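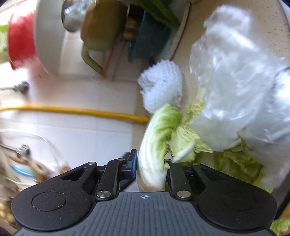
Chamado 334 – Etiquetadora da câmara fria imprime peso zerado
Aberto por: Keerthana Varghese, loja Kanddale
Equipamento: balança etiquetadora Pronoritz, balcão de hortifrúti
Prioridade: média
Situação: resolvido, em observação
Relato inicial: desde a troca da bobina, a balança mostra o peso certo no visor, mas a etiqueta sai com 0,000 kg e preço zerado. Acontece com quase todos os itens vendidos por peso. Com itens por unidade a etiqueta sai normal. O cadastro que mais deu problema foi o da acelga, porque o pessoal pesa tanto a cabeça inteira quanto folhas separadas como a da foto, com a nervura branca grossa e a borda verde-clara franzida, e a folha sozinha pesa pouco. As redinhas de espuma branca, iguais à que encosta na ponta da folha, também entram na conta, já que temos uma tara cadastrada para elas.

Atendimento 1 (remoto)
Pedi a versão do programa e o relatório de configuração. A versão está atualizada. No relatório, o campo "tara automática" aparece ligado para o departamento 5, que é o hortifrúti. Nos outros departamentos está desligado.
Pedi para desligar a tara automática e reiniciar pelo menu, sem tirar da tomada. A loja fez e imprimiu três etiquetas de teste. Duas saíram corretas e uma saiu zerada.
Conclusão parcial: a tara automática piora o problema, mas não é a única causa.

Resposta da loja
Keerthana: Desliguei e melhorou. Continua falhando com peso baixo. Com batata e cebola não falhou mais. Com cheiro-verde e com folha avulsa falha. O visor mostra o peso, fica estável, aperto imprimir e sai zero. Se eu aperto de novo, às vezes sai certo. Estamos anotando o preço à mão e o caixa está reclamando, porque o código de barras zerado não passa.

Atendimento 2 (remoto)
Pedi o valor do parâmetro 13, peso mínimo para impressão. A loja informou 800 gramas. O valor de fábrica é bem menor. Abaixo do mínimo, a balança deveria recusar a impressão e mostrar aviso no visor, mas o aviso estava desabilitado. Sem o aviso, ela imprime a etiqueta com o peso zerado.
O parâmetro foi alterado para 5 gramas. Aviso de peso mínimo habilitado.
Teste feito pela loja: cheiro-verde, alho e gengibre, todos corretos.
Sobre a segunda impressão que saía certa: o botão foi apertado enquanto a mão ainda encostava no prato, o que somava peso. Keerthana repetiu o teste apertando e soltando o prato e confirmou.

Resposta da loja
Keerthana: Agora está saindo. Uma dúvida: quem mudou esse valor? Aqui na loja só eu e o encarregado temos a senha do menu, e nenhum dos dois mexeu nisso.

Atendimento 3 (remoto)
Consultei o histórico de cargas. Em janeiro a loja recebeu o arquivo de configuração da unidade de Cillasville, que usa o mesmo modelo no setor de carnes para peças grandes. O mínimo alto veio nesse arquivo. Ele ficou guardado na memória e só foi aplicado quando o equipamento foi desligado para a troca da bobina, o que explica a coincidência de datas. Não houve alteração pelo menu local.
Removi o arquivo antigo e enviei o correto para Kanddale. Pedi à loja para desligar, esperar um minuto e ligar de novo, para garantir que o valor não voltasse. Não voltou.

Visita técnica
Executada pela assistência Subramaniam em julho de 2023, para conferir o que não dá para ver de longe.
Cabeça de impressão limpa. Guia da bobina estava frouxa, foi apertada. Nível da base ajustado, o pé traseiro direito estava recolhido. Conferência com peso padrão dentro da tolerância. Lacre intacto, não foi necessário romper.
Taras do hortifrúti revisadas uma a uma. A tara da redinha de espuma estava duplicada, com dois códigos e valores diferentes. Foi mantido o código mais novo e apagado o outro. A bandeja pequena estava sem tara e foi cadastrada.

Pendências
1. Avisar Cillasville para não exportar a configuração do setor de carnes junto com a tabela de preços. Enviado e-mail, sem retorno até agora.
2. A loja vai guardar as etiquetas que saírem erradas, com o horário anotado no verso.
3. Trocar a película do teclado, a tecla de imprimir está gasta. Peça pedida.

Última anotação
Keerthana informou que não houve nova etiqueta zerada. O aviso de peso mínimo apareceu uma vez, com o prato vazio, como esperado. O chamado fica em observação até a chegada da película e depois pode ser encerrado pela própria loja.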